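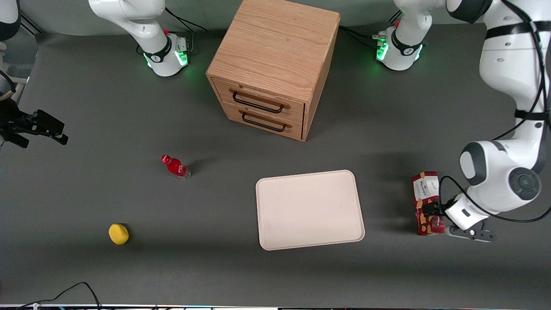

Contents of the set

Skirnden Drawers is a set of 3,385 stills of small household storage, released 2023-02-05. The subject is the tabletop cabinet with two stacked drawers of equal width, light oak finish, black metal pulls on wooden blocks.

Layout

drawers/ cabinet and nearby household objects
labels/ one text file per still, same base name

Labels

Each file lists the drawer (upper or lower) and its state (open or closed). Handles are labeled separately from drawer fronts.

Known issues

700 label files from January use the old handle names. Run the rename script before merging.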